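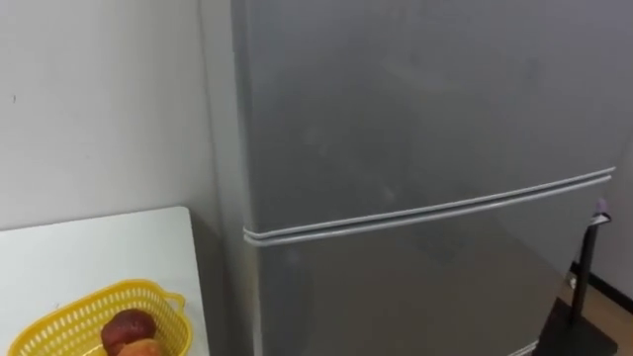

Asif Virk

Putting the fruit away. That's the job I'd set any of these machines before I gave anyone money. Yellow basket on a white table, fridge right beside it, two bits of fruit in the basket. My nan could do it while on the phone.

My brother-in-law wants to put 800 quid down on the Hokevus waiting list, and I say we're nowhere near. Tell me I'm wrong.

Ifeanyi_Ibrahim
You're a bit wrong. Picking up an orange is fine these days. The fridge door is the hard part – the seal grips, then it gives all at once, and whatever is pulling has to cope with that while staying on its feet.

shazia_t
So it's fine apart from the bit where you open the fridge?

Ifeanyi_Ibrahim
I said hard. I didn't say impossible.

Amna Mirani
We've got a Sandhu arm on the packing line at Clernidon. It's bolted down, it does one box size and it's very good at that. Change the box and someone spends the morning with a laptop. And that's a shop floor, where everything is kept where it should be. My kitchen isn't like that.

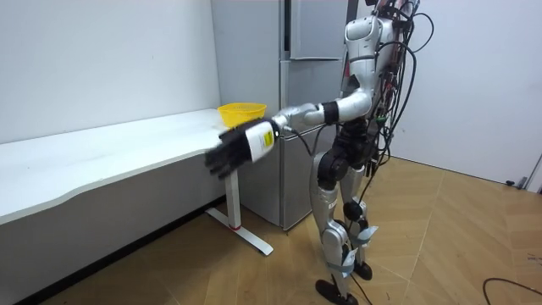
Last edited: 9 Sep 2026

Asif Virk
Look at the cables on its back before you tell me it's ready for a family home. There's another one curled on the floor. I have a toddler and a dog. The hand is down by the front of the table, fingers spread, near the basket, and one still tells you nothing about whether it ever got hold of the fruit.

Haris Ansari
Bit harsh. Nobody tidies the wiring on something they're still working on. Legs and a proper hand with fingers is a lot further on than the thing on wheels we were all laughing at in May.

shazia_t
Why legs, though? The floor's flat.

Haris Ansari
Stairs. Steps at the back door.

shazia_t
My Ronia hoover can't manage the edge of a rug, so I'll believe stairs when I see them.

Amna Mirani
I'm with Asif on the deposit. Haris may well be right in the long run, but 800 is a lot for a place in a queue. Has your brother-in-law asked if he can get it back?

Asif Virk
He has now. 60 of it isn't refundable. He's thinking it over.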